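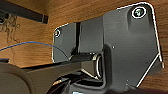
Postcombe announce second album, Gostau, with first single out now

2024-11-07 – Four-piece rock band Postcombe will release their second studio album, Gostau, in December on Zenberg Records. The first single, "Flores," is available now on all major streaming services and as a download from the band's own site.

Gostau has 11 songs and runs 46 minutes. It was written over two winters and recorded in 3 weeks, with most of the basic tracks played live in one room. The band produced the record themselves, a change from their debut, which was made with an outside producer and recorded one instrument at a time.

"We had been playing these songs together for a long time before we booked the studio," said Sumathi Gowda, singer and guitarist. "Some of them went through four or five versions. When we got in there we mostly wanted to set up, play them and keep the takes that felt right. There are a few mistakes on the record and we left them in."

"Flores" opens the album and is the shortest song on it. It is built on a drop-D guitar riff that Gowda wrote on the last day of the band's previous tour, and the two-part vocal in the chorus was added late in the sessions. The B-side, "Low Ceiling," is not on the album and will be sold only with the seven-inch single.

The rest of the record is slower and heavier than the first. "Weather Station" and "Salt Road" both pass the six-minute mark, and the closing title track ends with a long instrumental section recorded in a single take. There is one acoustic song, "Second Cousin," which the band has been playing at the end of its sets since last spring.

"People who liked the loud half of the first album will be fine," Gowda said. "People who liked the quiet half get 'Second Cousin' and the middle of 'Salt Road' – and I hope they stay for the rest."

Postcombe played 137 shows in support of their debut, first in small clubs and later as the opening act on two longer tours. The final night of that run drew 2,719 people, the largest crowd the band has played for. A live version of "Weather Station" from that show will be included as a bonus track with the download edition.

Gostau will be released on CD, black vinyl and download. A limited edition of 379 copies on clear vinyl, with a lyric booklet and a signed print, will be sold through the Zenberg Records web store only. Orders are limited to two copies per customer. All preorders of the album, in any format, come with an immediate download of "Flores."

The band will play a short set of album release shows in December, with a longer tour to follow next year. Dates and venues will be posted on the band's site once they are confirmed, and members of the mailing list will be able to buy tickets a day before general sale. The December shows will include the new album played from start to finish, followed by older songs.

Gostau track list:
1. Flores
2. Weather Station
3. Nine Volt
4. Hand Over Hand
5. The Long Field
6. Salt Road
7. Second Cousin
8. Keep the Receipt
9. Undertow
10. Half a Mile
11. Gostau

About Postcombe
Postcombe are a rock band with two guitars, bass and drums. All four members share writing credits on Gostau.

Press contact
Review copies, press photos and interview requests: please write to the press office at Zenberg Records. Advance streams are available to reviewers and radio programmers on request. Please do not post or share full tracks other than "Flores" before the release date.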